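Two arms on one table, e-stop only killed one of them

Posted 22 April 2022 by dullchisel

Looking for opinions, since the integrator and I don't agree on what happened.

We run a two-arm bench doing kitchen pick and place: fruit, bowls, utensils, glassware. The cell was put together by Barbieri. Last week the arm at the far end started drifting toward the middle while the near one was holding a piece. I hit the stop on the pendant. The near arm froze. The far one kept coming for what felt like a very long time and shoved a glass off its tray. No injuries, one broken glass.

Barbieri says I hit the wrong pendant. Their report calls it "operator selection error." I say an emergency stop should not be a selection.

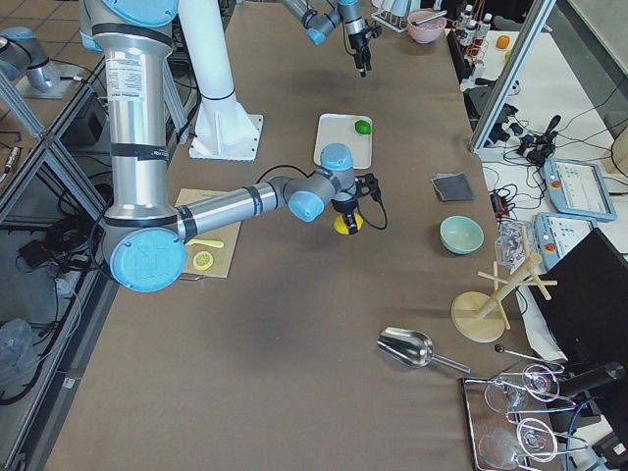
What I want to know is whether anyone has had a shared cell signed off with separate stop circuits. The handover sheet has one line, "e-stop tested, OK," and it doesn't say which one.

kettleworks wrote:

Two pendants lying slightly overlapping each other is your whole problem. Label them, put them on hooks on opposite sides, move on. I've run a setup like that since July and never had an issue.

dullchisel wrote:

I could label them. I'd still be asking somebody to read a label while an arm is coming across the table.

mossgate_4 wrote:

Kettle, "never had an issue" means you haven't needed it yet. If both arms can reach the same space, I'd want one button to drop both. Whoever did the risk assessment should have caught this. Was there one?

dullchisel wrote:

There is a PDF. It covers a single arm. I think they reused it from another job and changed the title.

kettleworks wrote:

Fine, but these are small arms with force limits. It broke a wine glass. People are acting like it went through a wall.

mossgate_4 wrote:

Force limits don't do much for you when it's pushing glass. And why did it drift? Everybody's arguing about the button and nobody has asked that.

dullchisel wrote:

Their answer is a dropped connection between the planner (Hirlow) and the second controller. The log has a gap of 300 milliseconds and then picks up with an old target. They sent a patch. I've run the same sequence 5 times since and it hasn't come back, and I don't believe that proves a thing.

tapered_pin wrote:

We had stale targets after a dropout on a different planner. The vendor blamed our cable, we swapped the cable, and it happened again 4 days later. The controller was set to resume by itself after reconnecting. Check that before you trust any patch.

dullchisel wrote:

Checked. Auto resume is on for the far arm and off for the near one. Nobody here remembers setting it.

mossgate_4 wrote:

So much for operator error.

kettleworks wrote:

It can be both. You did hit the other pendant.

dullchisel wrote:

I did, and I'll put that in writing as soon as they put the resume setting in theirs. The far arm stays powered off until both stops are on one circuit. Quote requested from Barbieri and from Faritance. I expect Barbieri's to call it an upgrade.

Related threads
Faritance safety relay, anyone used one?
Pendulier gripper drops part on power loss
Reset button placed inside the guard, is this allowed?
Who signs your risk assessment?

Contact | Forum rules | Back to top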